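Progress report to Genix: hand-held gripper unit, Calden workshop
Period covered: September to date

Work this period went mostly into the finger assembly. The unit logged 2,727 grasp cycles on the Samarakoon task set, and the gripper body needed no repair. Opening and closing force stayed within the limits agreed at the start of the grant.

Pads. The rubber pads remain the weak point. Bonding is now checked every 700 cycles with the fingers fully open and the unit resting on a flat surface. The top edge goes first, on both sides. Once a lip forms it catches on thin objects and the peel runs further down the face. Trimming the lip with a blade was tried and dropped, as the cut edge lifted again within a few sessions.

Bonding procedure. The old adhesive is scraped off, the finger face is abraded and wiped, and the new pad is clamped overnight. We had been clamping for 4 hours, as the Skornenetti data sheet for the first adhesive allowed. Overnight clamping costs a shift of machine time but has given fewer early failures — the sample is still small.

Finger mounting. Screws are checked with the pads, and thread locker is renewed whenever a finger comes off. Finger alignment is then set against a straightedge. One replacement finger arrived with a burr on the mating face and was dressed by hand before fitting.

Budget. Consumables stand at 47 percent of the annual line. Spare pads account for most of that. No change to the total is requested.

Next period. We will fit a pad with a folded top edge, so that the bond line is no longer exposed where objects enter the grip. The cycle log will be kept in the same format to allow comparison. 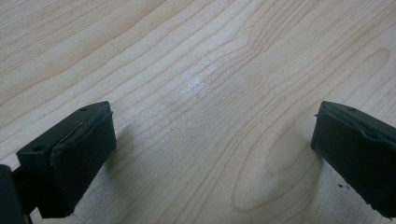 Submitted by the gripper maintenance group, Calden | Nov 25, 2018

Pad condition on the wooden bench surface, both fingers. The upper edge of each pad has lifted, and the lower portion of the right pad is chipped. A few dark specks lie on the wood beside the right finger and may be pad material — worn pads are bagged with any debris found at inspection. Both pads are listed for replacement.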